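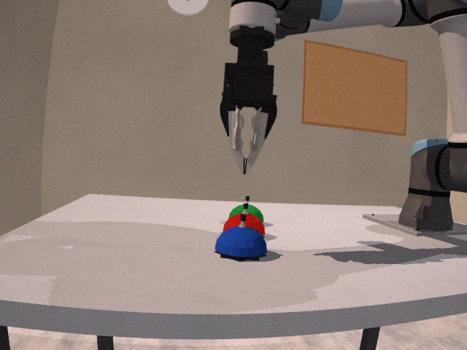

Simulated arm and gripper over a white table

Omstead Residents' List
Subject: Re: Health scrutiny meeting and the Flanon Road surgery
February 2022

Someone on the list wrote:
> I've read the notice twice and I still can't tell whether the
> district is deciding to shut Flanon Road or only deciding to ask us
> about it. Also, does the petition count for anything now that it has
> been handed in? My mother is registered there and the bus to Valtden
> goes once an hour if you're lucky. I'd come to the meeting but I
> don't want to sit through three hours of minutes and highways to hear
> one vote I can't affect.

Good questions, and please do come! I've been through the papers (the long version, with the appendices) and it's a better position than the notice makes it sound.

What the panel is voting on is a consultation. The surgery can't be closed at this meeting. The paper asks the panel to agree the wording of the questions, the length of the consultation and who gets written to. That may sound dull but the wording matters a great deal. As drafted, question 2 asks whether you would "prefer modern premises at Valtden", and of course most people will tick yes to modern premises. It doesn't mention that Flanon Road goes if you do. I'd love to see that changed, and there are 13 councillors on the panel who can change it with a show of hands.

On the petition: 2710 signatures, checked and accepted. The threshold for a full council debate is well below that, so we get one whatever the panel does. I was so pleased when the letter came that I read it out to the whole queue in the chemist. Everyone who stood outside in November with a clipboard should feel very good about this.
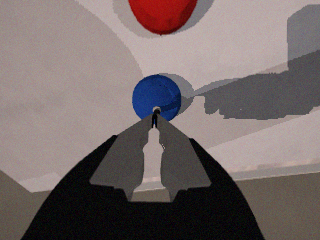 How to speak at the meeting

The surgery is item 4, after the apologies and the minutes, so you won't have to sit through highways. You get three minutes if you register by noon the day before, and it can be done by email or by ringing the democratic services desk. They were very helpful when I rang. Say which item you want to speak on and whether you live in the ward. You can send your text in if you'd rather have it read out by the clerk, and a few of our older members did that last time.

If you're stuck for what to say, the bus is a very strong point. The travel paper assumes everyone at the Michalski estate has a car. Tell them how you get there now, how long it takes, and what you'd do if the appointment was at half past eight in Valtden.
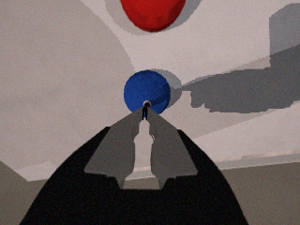
Hazel Thornbury
List moderator and minutes secretary, Omstead Residents' Group

One more thing before I forget — several of you asked off-list whether we're for or against the Valtden building. The group voted on it in the autumn and the answer is that we're for it, as long as Flanon Road keeps its morning surgery and its nurse. The two plans were only tied together last summer, in a single paragraph of the estates report, and I haven't found a costing for that paragraph anywhere. I have asked for it. If there is one I'll post it here the same day, even if it makes our case harder.

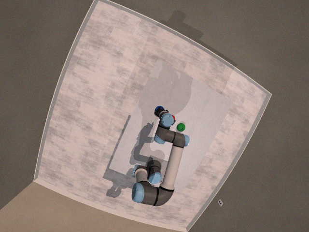

I've also asked for the rent figures, as the report says the lease on Flanon Road is "approaching its end" and gives no year. A lease with ten years left and a lease with one are very different things to a councillor who is trying to make up their mind.

Lifts: I've got room for three from the top of the village and the 13 bus stops right outside the council offices, though check the last one back. Bring a jumper as they've been keeping the windows open in the chamber. If you've written to your councillor already and had a proper reply, do post the gist of it. The ones so far have been much warmer than I expected, and two of them hadn't been told about the morning surgery at all.

Hazel

> Also is there parking?

Yes, behind the library, free after six.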